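Nilleck growers asked to return the soil sampling forms

The growers' association in Nilleck has started its yearly round of soil sampling, and this time it is open also to farms which are not members. The letters went out in May to 599 holdings in the district. Until now 380 of them have answered, and the office would like to hear from the others before the harvest takes all of our time.

The purpose is simple. For many years the advice on lime and phosphate in our area was based on a small number of fields, most of them on the heavy land near Gorkgate. Farmers on the lighter soils above Fandilberg have said for a long time that this advice does not fit their ground, and some of them stopped following it. The new round should give us figures from both sides of the valley, so the next fertiliser tables will be printed in two versions.

What you have to do

Choose the fields you want to include. A small farm may send samples from two fields, a larger one from up to six. Walk across each field in the shape of a W and take a core every few steps, down to the depth of the plough layer. Please stay away from gateways, old muck heaps and places where the cattle stand around the trough. Mix the cores in a clean bucket and fill one bag for each field. The bag should be closed well and marked with the holding number and the name of the field, written in pencil – ink becomes unreadable when the soil is moist.

If lime was spread in the last twelve months, write it on the form. The same goes for slurry and for sewage sludge. A field that was limed this spring can still be sampled, but the laboratory will treat the result separately.

Payment and grant

The price is 50 crowns per sample for everybody. Members get this amount back with the autumn account, and non-members can ask for half of it back if they agree that their results are used in the district tables. No farm will be named in the tables, and the results of a single field will go only to the person who signed the form. The landlord does not receive a copy unless the tenant asks for it.

Last year the laboratory at Åberg handled 1,115 samples from all its districts, and some of us waited until after the winter wheat was drilled. The laboratory has now promised us an answer within four weeks, on condition that the samples come in a steady flow and not all together in the last days.
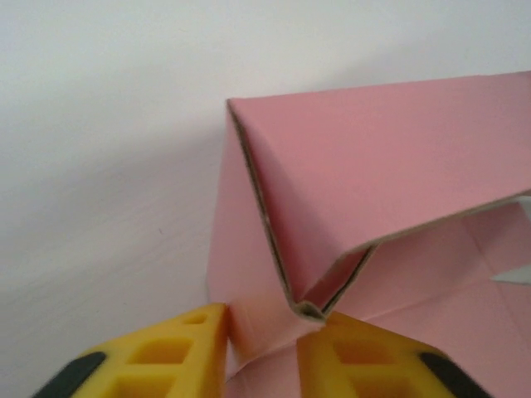
Mỹ Quách writes to us that four weeks is still too long for vegetable growers: "We plant a second crop directly after the early potatoes, so for me the result is useful only if I have it in ten days. I would pay more for a faster service, and I think my neighbours would do the same."

We have passed this question on to Åberg. A fast service existed some years ago, but it was used very little outside the vegetable farms and it was stopped. If you would also like to have it again, please write one line about it at the bottom of your form, with the number of samples you would send.

Forms can be handed in at the office in Nilleck or at the grain store in Gorkgate during opening hours. Farms above Fandilberg can give their bags to the milk lorry driver, as before, but please call the office the evening before. Anyone who has lost the form can get a new one at either place.

Nilleck office, 27/06/2024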